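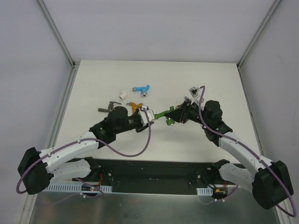

Traspaso entre pinzas, noviembre, 16:20

Seguimos con la política Fover en la celda doble. Objeto de esta tanda: grifo verde, en el aire entre las dos pinzas. Los demás grifos y el codo se quedan en la mesa como distractores.

Entrenada con 2,725 demostraciones. De 621 intentos salen bien 538 — los fallos se concentran al soltar la izquierda.

Pendiente:
Repetir con el gris, que tiene la palanca fina.
Bajar la velocidad de apertura.
Revisar la holgura del cable morado en el codo derecho.
Pasar los registros a Toltdale.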